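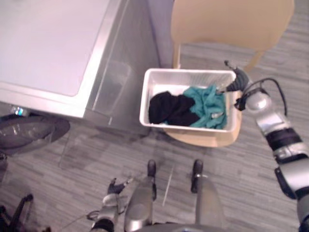
Kaja Eglītis wrote in under the last part of this series to ask why her grasp planner kept choosing the rim of the basket when there was cloth to pick up, and whether she should retrain the whole detector to stop it. She shouldn't need to. The fault is nearly always in how the depth points are filtered before the planner sees them, and it can be put right in the config file.

You will need Urnon running with the Lema grasp planner, and a head camera that has already been calibrated. If you haven't done the calibration, go back to part two.

Step 1. Record a still cloud

Park both arms clear of the basket and save one cloud:

urnon capture --source head --out basket.cloud

Open it in the viewer. The rim should show as a clean raised band. If it is smeared or doubled, the camera clock is out of step with the joint readings and nothing below will help.

Step 2. Fit the container

Run the container fit on the saved file:

lema fit-container basket.cloud

It prints four rim edges and a floor plane. Basket walls are often pale and plain, so the fit can lose one side. If only three edges come back, raise min_edge_points to 200 and run it again.

Step 3. Cut the rim out

In planner.yaml, set:

rim_margin_mm: 6
keep_inside_only: true

The margin is measured inwards from the fitted edge. Larger values also work, but you start to lose cloth that is lying against the wall.

Step 4. Split the cloth

Two garments that touch will come out as one lump if you segment on depth alone. Switch on colour:

segment_by: depth+colour
min_segment_points: 348

Dark cloth gives poor depth on many sensors and may come back full of holes. Set fill_holes to true for those segments only – used everywhere, it will join neighbouring items together again.

Step 5. Check the approach

Grasps are scored for the fingers but not, by default, for the wrist. Add the wrist and cable to the collision model, with the cable as a chain of capsules. Prultitz supply a ready-made one for their arms. On other arms you will have to measure it yourself with the wrist turned to both limits.

Then do a dry run:

lema plan basket.cloud --no-execute

Look at the top ten grasps in the viewer. All of them should sit on cloth, with the fingers pointing down into the basket. On our Hudholm test set, the share of first-choice grasps landing on cloth rose to 79 per cent after step 3, before the colour split was added.

If grasps still land on the rim, check that the container fit and the planner are using the same frame. Lema reads base_link unless told otherwise, and Urnon saves in head_camera.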